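Hilo corto sobre el fallo de Gala, nuestro robot de dos brazos, en el simulador. 26 de julio de 2025.

1/ A los 50 minutos se dispara la parada por par en la muñeca izquierda. La derecha sigue libre, con la pinza abierta.
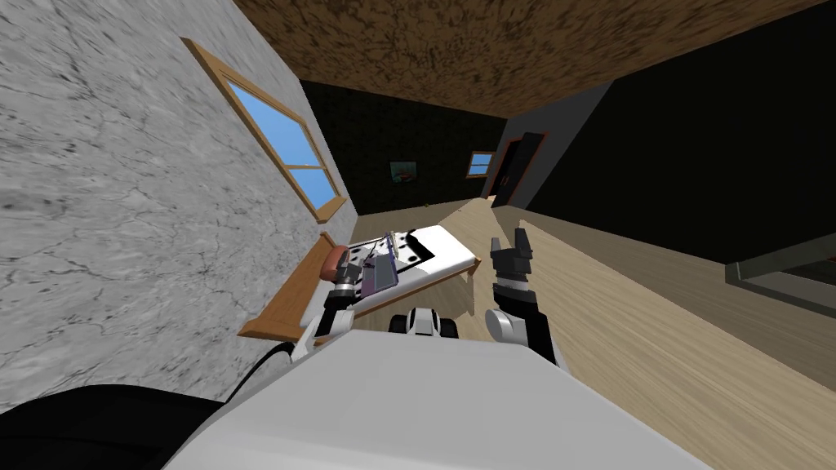

2/ Qué dice el registro
Código 11, cinco veces seguidas. El límite estaba en 4000 y nadie lo tocó desde octubre - eso creíamos. Gillier lo reescribe al arrancar.

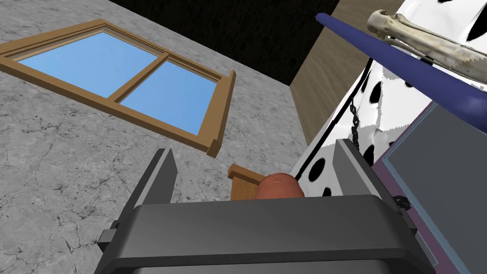
Pinza y pieza marrón rojiza, en simulación.

3/ Gala no sale a planta hasta corregirlo.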